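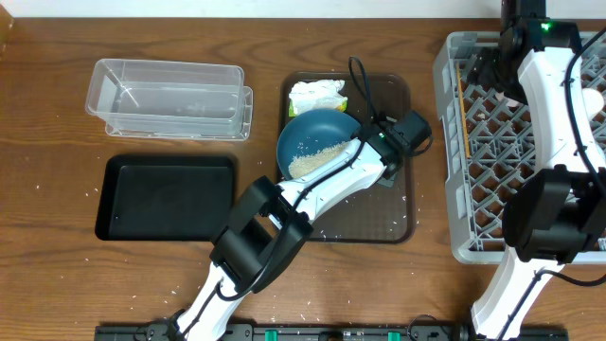
My neighbour Valentyna Tymoshchuk bought a small hatchback in March on the strength of a poster in a dealer's window. It offered 3,000 off the list price. She drives to work and to her mother's flat, and she is good with money. She still ended up paying almost as much as the car would have cost her without the poster, and it took the two of us an evening at her kitchen table to work out how.

The money off was real. It applied to buyers who took the dealer's own finance over 36 months, and the rate on that finance was higher than the one her bank would have given her. A cash buyer got a much smaller sum. The top figure also covered only the outgoing version of the car, in two trim levels, and only cars already standing on the forecourt. All of this was printed at the bottom of the poster in letters she would have had to kneel on the pavement to read.

I don't think the salesman lied to her. He answered what she asked. My complaint is with the way these offers are built, and with the fact that we have come to treat it as normal. If a greengrocer put up a sign saying apples were half price and then explained at the till that he meant the bruised ones, paid for in instalments, people would walk out.

The usual defence is that the conditions are there for anyone to read. Taras Sydorenko, who sold cars for 12 years before moving to the service desk at Kobzar, put it to me that way. Customers are adults, he said, and the small print protects them as well as the dealer. He has a point as far as it goes. Conditions have to be written down somewhere, and a discount can't apply to every car on every day. But the size of the print is a choice. So is putting the largest possible sum at the top when most people through the door will get a fraction of it.

I would change two things. First, the headline figure on a car offer should be the lowest discount that any buyer of that model can get. If the dealer wants to mention a bigger one, it can go underneath, in the same size of type, with the condition next to it. "Another 500 if you take our finance" fits on a poster perfectly well.

Second, every finance offer should show the full amount paid by the end, next to the cash price, before the customer sits down. The figure is in the paperwork already, but it turns up late, when the part exchange has been valued and the colour has been picked. By then most of us have decided. Valentyna saw hers on the fourth sheet of a stack she was signing.

Some in the trade will say this would kill off seasonal offers. I doubt it. People buy cars in spring because the weather is better and the old one has just failed its test. They would still come in, and they would know what they were comparing.

Valentyna likes the car, I should say. It starts every morning and her mother can get in and out of it without help. She has 36 payments to make, and she has written the total on a piece of paper inside the glovebox.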